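July, evening

I slept badly and woke before the alarm, with the bread already on my mind.
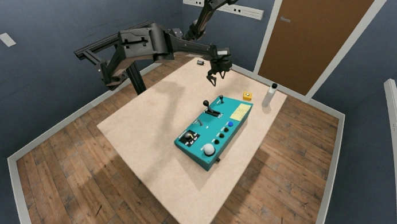 Berhanu Derese wrote at lunch that I am feeding my starter too much and too often, and that I should leave it alone for one whole day and see what it does. He said it in a kind way, but I was a little hurt, for I have been very careful with it. I have written down every feeding since I moved to Terness. Flour, water, hour, the warmth of the kitchen. Perhaps I am more careful with the notebook than with the bread.

Yesterday's loaf was 989 grams after baking. I had hoped for a lighter one, and it was dense at the bottom, with one big hole under the crust where the butter falls through. The taste was good, a bit sour. I ate two slices standing up and gave the heel to the neighbor's boy, who likes it hard.

In the afternoon I took the bus to the Gauthier mill shop. They had no rye, only the white flour and one dark kind from Findomska that I did not know. The woman told me it drinks a lot of water and that I must wait longer before I shape it. I bought 2 bags. It was raining when I came out and I carried them under my coat like two babies.

My mother never weighed anything. She put her hand in the flour and then she knew. When I called her and asked how much salt, she said "enough," and started to talk about my cousin's wedding. I will ask her again when she is not so busy with the dresses.

So, the plan for tomorrow: 1000 grams of the new flour mixed with half white, no, that is too much for my oven. I will make the half of it. The starter is in its jar on the shelf and I did not feed it tonight. I looked at it three times. It had some bubbles at the side, and the smell is like apples.

I must also pay the gas bill before I forget.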